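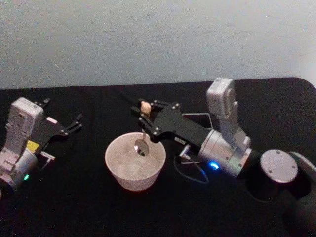 The right arm with its spoon in the bowl, and the left one waiting its turn.

Workshop > Two-Arm Bench > Upkeep

Search this blog

30 October 2022
Posted by Sachdeva

I've been meaning to write up how I look after the two arms, and a slow Sunday with a pot of tea seems as good a time as any (the leaves can wait, they've waited this long).

Most of the care goes into the grippers. The black plates are held together with little silver screws, and those screws do like to creep. Back in July I lost a whole evening to a spoon that kept twisting in the fingers, and I blamed the software, then the spoon, then myself, before I finally put a driver on the plates and found two of them loose! Now I go over every screw after 25 hours of running, left arm first, and mark it in the notebook.

After that I look at the cable under the right gripper. I leave it a nice lazy loop, enough that the wrist can turn all the way without tugging on the little white connector. My first try was far too tight, very tidy and quite useless.

Then comes the bowl test. I set the white bowl between the arms, give the right gripper the spoon by the end of its handle, and run the stirring program at a crawl. If the spoon knocks the rim, I redo the zero position and start over. The notebook says 521 stirs since the last zeroing, and I plan to do the next one at 1000, unless the knocking starts up sooner.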